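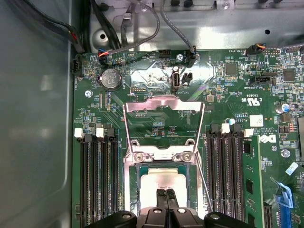

Offener CPU-Sockel mit hochgeklappter Andruckplatte, davor die Greiferfinger.

Werkstatttipps der Robotik-AG Stollport: Arbeiten am PC-Sockel

Gehäuse auf die Seite legen, Seitenwand abnehmen, Netzkabel vorher ziehen. Die Anfahrposition über dem Sockel einmal von Hand einlernen und als Nullpunkt speichern. Bei uns liegt sie im Programm Makris unter Punkt 14.

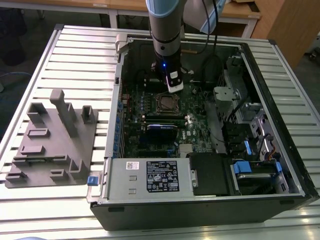 Den letzten Weg nach unten nur im Schleichgang fahren. Im Trurik-Wettbewerb kostet jede Berührung der Kontakte 3 Punkte, ein abgebrochener Versuch keinen. Nach jedem Gehäusewechsel den Nullpunkt neu prüfen. 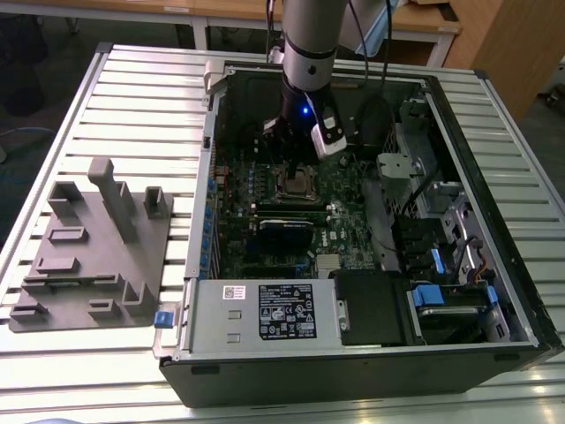

Muss der Prozessor beim Üben funktionsfähig sein?
Für Greifübungen reicht ein defekter mit unbeschädigtem Heatspreader. Maße und Gewicht müssen zum Sockel passen.

Fingerflächen vor jedem Durchgang mit Isopropanol abwischen. Greifkraft in kleinen Schritten erhöhen, Werte ins Logbuch Odton eintragen. Kabel am Arm so führen, dass sie am Gehäuserand nicht hängen bleiben.
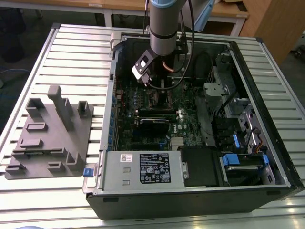
Arm über dem Mainboard, links auf dem Tisch die graue Halterungsplatte aus dem 3D-Drucker.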